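The Case for the White Table

By the second week of February I had stopped eating dinner at a table at all. Mine was covered in mail, chargers, a half-finished puzzle and a fruit bowl that held mostly batteries. Then I spent three nights in a rented apartment in Karnico, where the only table was a plain white one by the terrace, and I came home wanting to throw everything out.

I didn't, but I did buy a white table, and I have become a complete bore about it.

A white table does something wonderful to whatever you put down on it. A lemon looks like the best lemon in the store. A blue cup (I own one good one) looks as if somebody thought hard about where to set it. You also see every crumb, every ring and every bit of pencil dust, and after a month or so I noticed that I was wiping the thing down without being told to, usually while the coffee dripped. I had never once wiped the old table for pleasure!

Mine is the Akia, from a small shop called Karagiannis that sells mostly garden furniture and keeps its indoor pieces upstairs. It is 40 inches across, seats four if they like each other, and went up our stairs in one piece. The shop also had a longer one called the Tadusley, and I still think about it, but our kitchen would have been all table and no floor.

Where you put it matters more than which one you buy. White picks up the color of whatever light it gets, and under our old yellow bulb the Akia looked like a slice of processed cheese. We moved it to the terrace end of the room and it came alive. Mornings are cool and a little gray, late afternoons go creamy, and when the trees are in full leaf there's all that green just past the edge of it.

Then there's the question of what goes behind. I am firmly in favor of a plain white panel, standing upright, with nothing hung on it. People worry that white against white will feel like a dentist's office, and it might in a room with no view.
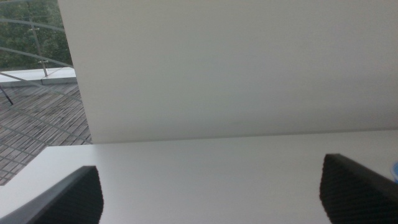 With greenery off to one side, though, the plainness is a relief. The two whites never quite match anyway. One surface catches more light and the other falls back into a soft gray, and your eye gets a long clean line to rest on.

As for upkeep, a damp cloth handles most days. Turmeric needs baking soda and patience. I have one faint mark from a marker cap that has been there for 9 weeks, and I've grown fond of it.

The puzzle, by the way, is finished. All 2000 pieces, done on the new table over a string of evenings, and the blue sky was so much easier to sort on white. The batteries live in a drawer now.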